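Wekel Melodica Review
By Hazel Okafor
Jun 14, 2022

I have played melodica in a roots and dub band for six years, mostly on a cheap student model that went out of tune every winter. The Wekel is the first one I have paid proper money for. It cost me $300 with the hard case, a mouthpiece and a blowing tube. I bought it myself from a shop in Liranham and have used it at every rehearsal and gig since October.

The short version is that it sounds very good, it takes more breath than I expected, and the case is the weakest part of the package.

Sound

The tone is darker than most melodicas. The middle of the keyboard is the best of it, full and a little reedy, and it sits well over a heavy bass line without getting in the way of the organ. The bottom few notes are slow to speak if you play softly. You learn to give them a small push at the start. The top notes are bright, though they stop short of the shrill sound I was used to.

Bending notes is possible with a half-pressed key and steady breath. It's easier on the lower half. I can get a decent wavering minor-key line out of it, the sort of thing you want in a dub intro, and with a bit of tape echo behind it there is not much more I could ask for.
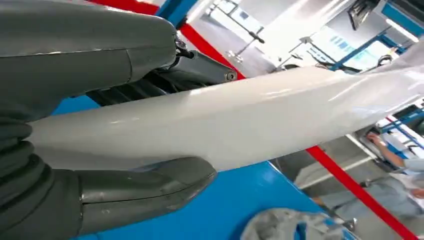
Long white object held in a dark grey gripper.

Tuning was good out of the box. Our keyboard player, Jin-sol Ko, checked it against her piano and found one note slightly sharp, an A flat near the top. I haven't bothered having it fixed. We rarely play anything that goes up there.

Keys and action

The keys are a touch wider than on my old one and they have a firmer spring. Fast runs are cleaner as a result, but my little finger was sore after the first long rehearsal. It settled down after a couple of weeks. There is some clicking from the keys, which you won't hear on stage but will hear in a quiet studio. We recorded two tracks with it and the engineer, Reginald Ferreira, ended up moving the microphone back and off to one side to keep the clatter out. That worked fine.

The colour is a flat cream with black ends. It marks easily and I've stopped wiping it. 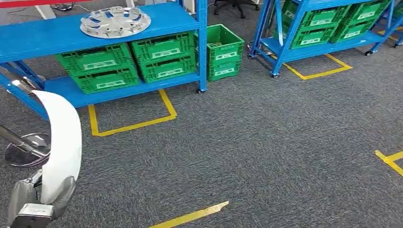
Hubcap on a blue shelving unit, green crates below.

Breath and mouthpiece

You need more air for this than for a student model, especially if you are holding three-note chords. On our usual 13-song set I play it on five numbers, and by the last one I know about it. Single lines are no trouble.

The short mouthpiece is comfortable and seals well. The tube is too stiff. When you lay the melodica flat on top of a keyboard to play it, the tube tries to straighten itself and pulls the whole thing toward you. I swapped it for a softer one made by Plarnar, and that fitted without any tape or trimming.

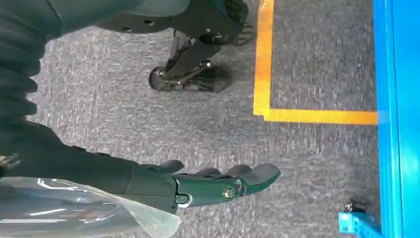 Moisture is the usual nuisance. The drain button is at the far end and works properly, though you have to hold it down and blow for longer than you'd think. I leave mine out of the case for 15 minutes after a gig before packing it away. If I forget, the low notes are sluggish the next time I pick it up.

The case

The case looks solid but the latches are thin and one of them was already bent by Christmas. The foam inside holds the instrument snugly, with a slot for the mouthpiece and nowhere to put the tube except on top of the keys. I now carry it in a padded bag meant for a small trumpet. At this price I would have liked something better, or the option to buy the melodica without a case and save a few dollars.

Compared with the Guo

I borrowed a Guo for a weekend before deciding. It's lighter, needs less air and has quieter keys, so if you mainly record at home or play long chords it may suit you better. The sound is thinner, and through a PA with drums going I found it got lost. The Wekel cuts through without me leaning on it.
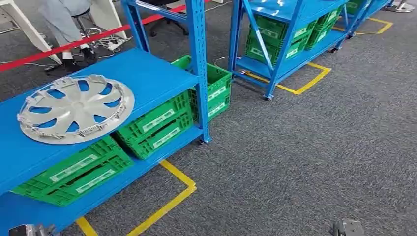

Should you buy one?

If you play single-line melodies in a loud band, yes. For a beginner it's a lot of money, and the extra breath might put a younger player off. Allow a bit extra for a softer tube and a decent bag.

Pros: warm tone, good tuning, clean fast playing
Cons: stiff tube, noisy keys in the studio, poor latches
Rating: four out of five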